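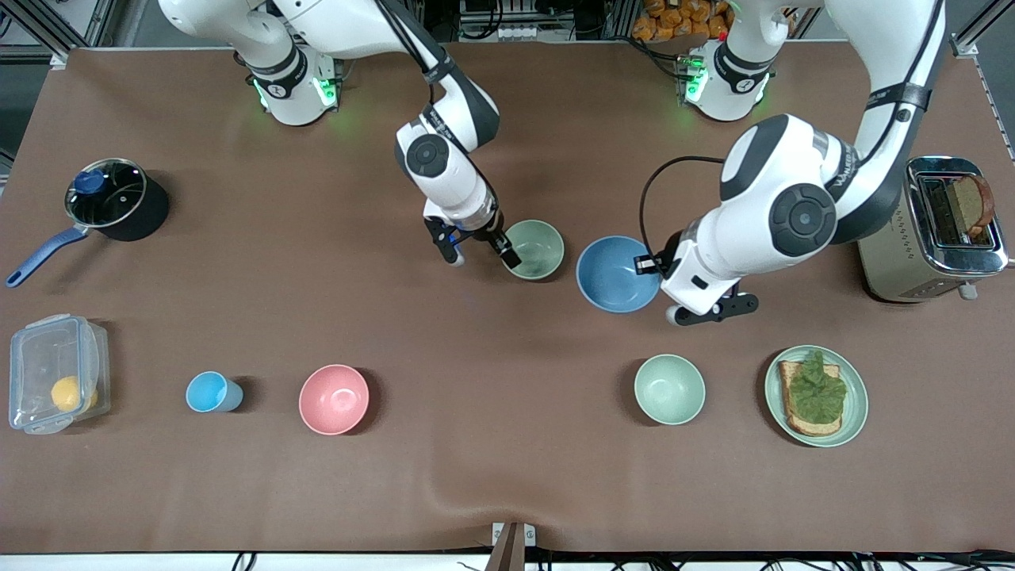 Both arms at the bowls, from the fixed camera over the table.

I spent most of February comparing two sets of fingers on our two-arm table, and a few people asked me to write it up. These are my notes, cleaned up a little.

The setup is the same one I wrote about last fall. Two white arms side by side at the back, a brown cloth on the table, kitchen things in front. The control software is Flikis. The grippers are plain two-finger parallel ones, the same model on each arm. All I changed was the fingers.

The first set is the stock fingers from Diekmann. They are stiff, flat on the inside, and come with a thin rubber pad. The second set is from Tonau. Those are narrower at the tip and the pad is softer and thicker. Theerawat Yimyam lent me the Tonau pair and said to run them hard, so I did.

I ran 600 grasps, split evenly between the two sets. Of those, 534 ended with the object held for the full 5 seconds. Most of the failures came from bowls and very few from anything else, so this post is mostly about bowls.

A bowl is easy for a person. You put a thumb inside and your fingers outside and lift. A parallel gripper has to do the same with one finger inside the rim and one outside, and the wall of the bowl slopes. With flat fingers you get contact along a line near the top edge, and the bowl swings as soon as it leaves the table. If it swings enough, the pad creeps up the wall and lets go.

The Diekmann fingers did this a lot. They held fine when the arm came straight down and the rim was well between the pads. Off by a little, one finger landed on top of the rim and pushed the whole bowl across the cloth. The Tonau fingers have a thinner tip, so they got down beside the wall more often, and the soft pad took up some of the slope. They still dropped bowls, but fewer of them.

Bowls standing next to each other were the hardest case. The sage-green one and the light blue one sit side by side, and there isn't much space to put a finger down between them. I had the right arm go for the green bowl from the left and the left arm go for the blue one from the right. That keeps the grippers apart, and neither arm has to reach across the other. When I tried it with both arms coming in from the middle, the safety check stopped them almost every time.

The saucepan went the other way. The handle is long and the stock fingers like a long straight thing. The soft pads let it roll under the weight of the pan, and I had to raise the grip force to stop it. I left the glass lid on for half of the runs. Lifting the lid by its knob worked with both sets.

Toast was better than I expected. The slice standing up in the toaster is a good target, with two flat sides and plenty of bread to hold. The force has to come way down or you leave dents. Once I had a setting I liked, I kept it for both sets. I didn't try to pick up the toast with the lettuce on it. That plate is there for a later test.

The yellow fruit in the plastic container was a waste of time. With the lid on, it's only a container grasp, and the clips catch on the fingers. I'll take it out next time.

Two things about the camera. I moved it once in the middle of the month and had to redo 27 runs because the calibration was off and I didn't notice. Sakda Thammasiri spotted it in the logs. I also wanted to try the wrist cameras from Dudberg, but the mounts didn't fit with the cable loop where it is now, and I didn't want to reroute the cable in the middle of a comparison.

For now the Tonau fingers are staying on both arms. If I did more work with handles and less with bowls I would go back to the stock ones. Swapping takes a few minutes per arm, plus a new tool offset, and forgetting the offset will cost you a bowl.

Next up is the same test with the Tonau fingers on one arm and the Diekmann fingers on the other. Wichai Kongkaew has a script for handing objects between arms and I'd like to run it that way before he changes it again. The raw logs are with me if anyone wants them, just leave a comment with your email.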